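Plenda Street Pack

Plenda is our simulated city block for teams teaching delivery robots and other sidewalk machines to get around. You drive, the pack records, and every run goes straight into your training set. We love this one! The block now has 75 starting points, and a single run can last up to 14 minutes. 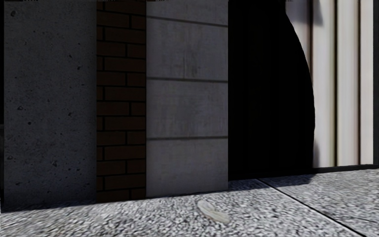 Surfaces got most of our attention this time. Brick, concrete and speckled paving each carry their own label, and so do the joints between slabs — the part early users asked for most. You can change the sun angle between runs and collect the same route again in a different light.

Each download comes with 3000 recorded drives, steering included, so you can start training before you've made any of your own. The Wanton controller works with it right away, keyboards too.
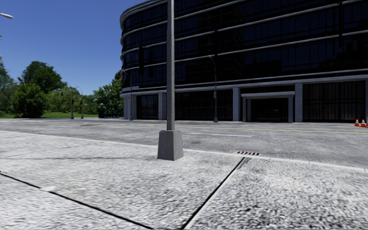 Zdzisław Nowicki wrote to us in March that his model had stopped treating shadows as curbs after nine evenings of collecting, and could he please have rain next. Rain is in the works. So is Vellside, a second block with steeper streets.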